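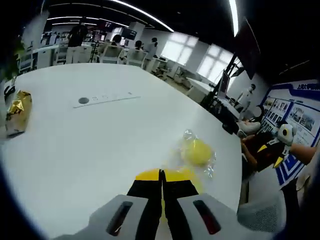
A one-line reply to the first upload said the whole thing could be settled by playing the phone game for an evening and then the Condori game for an evening, and that anyone who needed a table of numbers for it had already lost the argument. The reply may be right. It is still up on the project page, and the numbers are below for people who want them.

Pukport: score and move logs from two versions of Reltard

What this is

Reltard is a tile-matching puzzle game. It came out first on the Condori handheld, with buttons, and later on phones, with touch. The publisher, Prulitz, says in the store listing that the phone release is "the same game you love". Pukport is a set of play logs gathered to see how far that holds up.

Each log covers one round from the opening board to the final score. The set has four folders: two for the handheld (Classic and Timed modes) and two for the phone (the same modes). I have left out Daily mode because it exists only on the phone and there is nothing to compare it with.

What this isn't

It is not a review, and it doesn't tell you which version to buy. It doesn't show that Prulitz changed the tile drop on purpose. People have quoted the first upload as proof of exactly that, and I'd ask them to stop. The logs are consistent with a changed drop. They are also consistent with touch players making quicker, sloppier moves, and with a good deal else.

Where the logs come from

Handheld rounds were read out of the save files, which keep a full move list for the last round played. Phone rounds came from the share button, which writes a replay code. The code can be unpacked with the script in the tools folder.

Note that these are two different routes. The handheld save keeps every round, good or bad, until it is overwritten. The share button gets pressed when somebody is pleased with a score. I asked the people sending phone rounds to share everything, including the dreadful ones, and most of them said they did. I have no way of checking. The phone Classic folder has suspiciously few rounds that end early, so treat the averages in it with care.

Files

rounds.csv — one row per round, with version, mode, final score, move count and longest chain
moves.csv — one row per move, linked to the round by round_id
boards.txt — opening boards, written as rows of letters, one letter per tile colour
tools/unpack.py — turns a phone replay code into rows for moves.csv
tools/readsave.py — does the same for a Condori save

Fields that need explaining

chain: the number of matches set off by one move. The handheld counts the player's own match as the first link. The phone starts counting after it. I have added one to every phone value so that the two line up. If you want the raw value, take it off again. At least one chart doing the rounds was made by someone who corrected it a second time.

think_ms: the pause before a move. On the handheld this runs from the moment the tiles settle. On the phone it seems to run from the moment the last animation ends, and those may not be the same moment. I would not compare this field across versions at all. It is in the file because removing it would only start a different row.

hint: 1 if the player asked for a hint, 0 if not. The phone version also wiggles a pair of tiles when you sit still too long, and that does not get logged as a hint. It plainly is one.

lvl_end: the level reached. Timed mode on the phone tops out at 30 and then carries on without changing the number, so a 30 in that column means 30 or anything beyond it.

What the logs seem to show

Long chains are more common in the phone folders. That is true in both modes and it stays true when you drop the best rounds from each player. Opening boards look alike as far as I can tell, so if there is a difference it comes in with the tiles that fall later.

Scores are higher on the phone too, but I would put very little weight on that. The phone game hands out a bonus for finishing a level quickly, and the manual for the handheld never mentions one. A bigger number on the screen is a cheap way to make a player feel clever, and puzzle games on phones have been doing it for years. Compare chains if you must compare something.

Nothing I found backs up the popular story that the phone version gets kinder just after you lose. I looked for it, partly hoping to find it. The rounds straight after a loss look like all the other rounds. That could be down to a small set, or the story could simply be wrong. I lean towards wrong.

Known faults

— The handheld save drops the final move of a round if the console is put to sleep on the results screen. Rounds where this happened have a final score that doesn't match the sum of the moves. They are marked with trimmed = 1.

— Replay codes made before the May update use an older layout. The script unpacks them, but the hint column comes out blank. Blank means unknown, so please don't fill it with zeros.

— Some players sent rounds from both versions and some from only one. The player column lets you tell them apart. Anyone who pools the lot and writes up the result is mostly measuring who owns a Condori.

— Players were people who already liked the game enough to dig out a save file. They are better at it than most.

Before you open an issue

Check that you are not looking at a trimmed round. Check that you haven't adjusted the chain column yourself. Reports that say only "your numbers are wrong" will be closed. A round_id and the value you expected will get a proper answer, and I have changed the files more than once because of one.

I'm not collecting screenshots. A screenshot of a huge score tells me that a huge score once appeared on a screen.

Sending rounds

Handheld: copy the save off the card and send the file whole. Phone: paste the replay codes into a text file, one to a line, in the order they were played. Say which mode, and say whether you left any out. Leaving some out is fine as long as you say so; those rounds go in a separate folder called partial, which the figures above don't use.

Use and licence

Use the logs for whatever you like and name Pukport as the source. The game, its art and its sounds belong to Prulitz, and none of them are in here. Prulitz has had no part in this. I wrote to ask how the tile drop works on each version and received a link to the store listing.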